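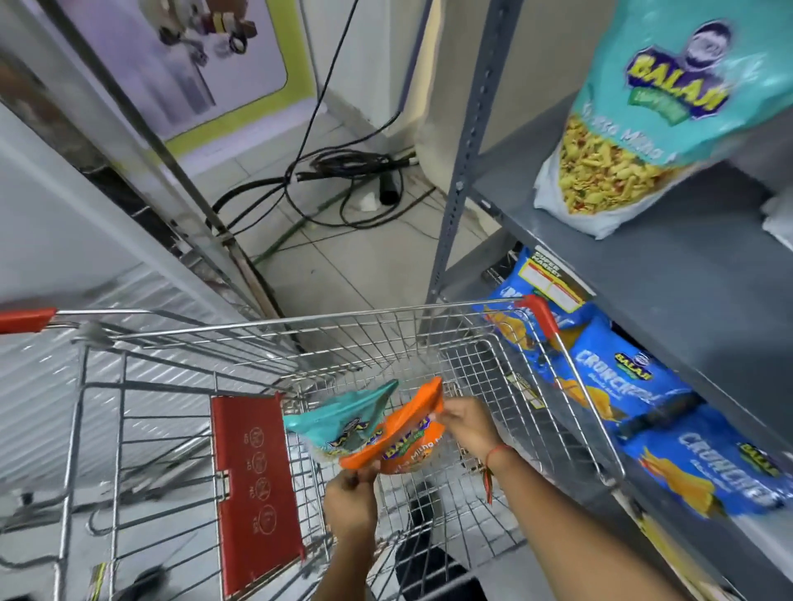

*Photo: Angharad Yorath for Usmani*

## About Usmani

Usmani is a small school for shop work. We teach people to stock shelves, write price tags, fill and check a customer's order and run a grocery aisle from opening to close. Most of our students have never worked in a shop before. A few have worked in one for years and have been sent by an employer who wants them to be able to run a section on their own.

Teaching happens in two places. The classroom is at Standstead, upstairs, and the practice shop, which we call Guvura, is on the ground floor. Guvura has slotted-angle shelving, carts and real packaged stock, mostly Indian snacks: namkeen, chips and other things in pouches and bags. Students spend more of their time there than upstairs.

## What we teach

The full program runs for 17 weeks and includes 100 hours in the practice shop. It can be taken on weekdays or spread over evenings. The evening stream covers the same material at the same pace per session and takes longer to finish.

The first weeks are about shelves. A student learns to load a shelf so the older stock is at the front, keep one product from wandering into the next, and turn bags so the name can be read by a person standing in the aisle. Foil bags are harder than boxes. They slide, they puff up, and a row that was straight in the morning won't be by lunch. We go back to this many times over the program.

Next come tags. Our tags have a space for the maximum retail price and another for the discounted price, and both are filled in by hand, in rupees. Students write them, clip them to the shelf edge and then check every one against the price list. Hefin Gronow takes this part of the course and he is strict about figures. A 1 that could be read as a 7 is rewritten.

After that we move on to order picking. A student is given a written list and a cart, walks the aisles and brings back what is on the list. Substitutions have to be noted on the sheet. Snack packets go in the cart where they won't be crushed - heavy goods are placed first, and if the list is in the wrong order for that, the student is expected to reorder it before setting off. 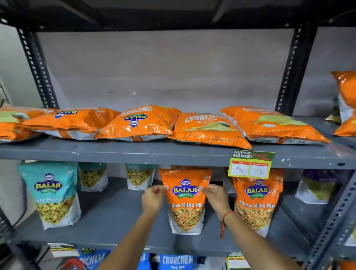 The last part of the program covers deliveries, damaged stock and returns. Each student is responsible for one bay for a week and keeps a log of what was moved, what was replaced and what was found in the wrong place. The logs are read by the instructor and then by the next student to take over the bay, who usually has more questions.

## The people

Rhiannon Hughes started the school and still teaches the opening weeks. She managed grocery stores before that and wrote the first version of our shelf manual, which has been revised since but keeps most of her wording.

Lawal Effiong runs Guvura. He orders the stock, sets the daily tasks and decides when a product is too old to keep on the shelf. If you visit, he is the person you will probably meet first.

Hefin Gronow teaches pricing, tags and stock records.

Angharad Yorath looks after enrolment and placements, and takes the photographs for this site.

## Placements

Students who complete the program are offered a placement with one of the shops we work with. Our longest arrangement is with Rurnix, a grocery wholesaler with its own retail counter, where Rhun Lougher supervises our students on the floor. Placements are paid. We don't place anyone in a shop we haven't visited ourselves.

Employers who would like to take a student should write to Angharad at the Standstead office. It helps to know your opening hours, the kind of stock you carry and whether the work includes a stockroom.

## Visiting

Guvura is not open to the public for shopping, but prospective students are welcome to spend a morning there before they apply. Please arrange a time with the office first. Closed-toe shoes are required on the shop floor, for visitors as well as students. Bags and coats can be left upstairs.

There is parking behind the building - use the second driveway, as the first belongs to the neighbours. The next intake begins in April and applications are accepted until the group is full.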